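The Patience of the Second Hand

Teaching a robot to sort cable offcuts takes a long table, two leader arms and a person willing to do the same thing badly before doing it well

By the Disley technical desk

The recycling line at Grultadov handles what is left over after wiring harnesses are built: stripped ends, rejected splices, short twisted pairs with a sleeve still shrunk onto them. Copper content is high and the pieces are irregular. Until last year all of it was separated by people at a bench. The bench is still there. At one end of it, two follower arms now work from plastic bins, and at the other end an operator moves a matching pair of leader arms through the same motions.

The leader arms carry no payload and have almost no stiffness. Each joint has an encoder, and the joint angles are sent to the followers 100 times a second. A trigger under the index finger sets the gripper opening. When the operator reaches, the follower reaches, with a lag that is short enough to ignore on slow moves and long enough to spoil fast ones. The first thing an operator learns is to stop flicking the wrist.

Gollitska, the contractor that built the cell, records three things during a demonstration: the joint positions of both arms, the trigger value, and the video from the cameras, including one on each wrist. The wrist view matters most for cable. A fixed camera overhead can find a bundle in a bin, but it loses the tips of the fingers as soon as the hand drops below the rim. The wrist camera keeps them in view through the close and the lift.

A demonstration begins with the arm at its home pose and ends with the piece released over the correct tray. Anything else is discarded. The set used to train the current policy contains 451 demonstrations, all of them single picks. Another 73 were recorded and thrown out, most for the same fault: the operator paused above the bin to think. A pause is harmless in a person. In the data it becomes an instruction to stop moving at that height, and a policy trained on enough pauses will hover there until the timeout ends the run.

The remedy was procedural. Operators now choose the piece before the recording starts and hold the choice until the release. If the grasp slips, they are told to go straight back for the same piece without returning home. Those recoveries are kept. Early versions of the policy had seen only clean picks and had no response to a missed one; they closed on air, lifted, and carried nothing to the tray with perfect form.

Cable is an awkward material for this kind of work. A rigid part has one shape, and a grasp that works on it will work again. A twisted bundle takes a different shape each time it is dropped. The pair may be tight near the sleeve and slack farther up, and the free end often folds back into a loop that catches on its neighbors. Operators at Grultadov were asked to grip at the bare end, below the sleeve where a piece has one, and to turn the wrist until the bundle stands clear of the fingers. Held that way, the sleeve and the insulation are both exposed to the wrist camera, and the piece can be classed before it leaves the bin.

Glossy bins have caused more trouble than the cable has. A curved plastic wall throws back the overhead lights as bright patches that shift as the camera moves, and white insulation in front of one of those patches is hard to separate from it. Matte liners were tried and removed after the loose strands snagged in them. The present approach is to record under several lighting arrangements and let the training set carry the variation. It costs operator time. Sessions are capped at 2 hours, and the quality of the demonstrations falls off well before the cap.

There is also the question of force. The leader arms do not push back. An operator who presses the follower into the floor of a bin feels nothing and must judge contact by eye, from the bend of the wire or a small shake in the wrist video. Hand guiding, in which a person takes hold of the working arm itself and leads it through the task, solves this directly, since contact is felt through the structure. It was used for the first trials and dropped. The operator's hands kept appearing in the video, and a policy that has learned to expect a hand near the gripper does poorly when the hand is gone.

Grigaitė, a smaller plant that takes overflow from the same line, still prefers hand guiding for its one fixed task, placing full trays on a conveyor. The path there never changes and no camera is involved in learning it. The joint positions are recorded once and replayed. Nothing about that method is out of date where the parts arrive in the same place every time.

At Grultadov they do not, and so the recording continues. New demonstrations are added each month, chosen from the types of piece the policy drops most often. In October those were the short ones with a sleeve close to the stripped end, where the fingers have very little bare metal to close on.
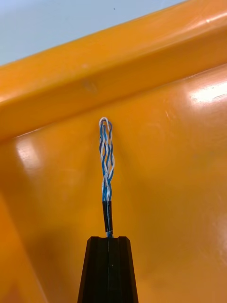
Reader comment: I ran leader arms for a season on a different kind of line, and I would put the missing force feedback higher on the list of problems than your article does. After a few weeks I could judge contact from the video well enough on hard parts, but never on anything soft. We ended up recording motor current alongside the joint angles, which gave the policy something to go on even though I still felt nothing in my own hand. Did Gollitska try that before settling on cameras alone?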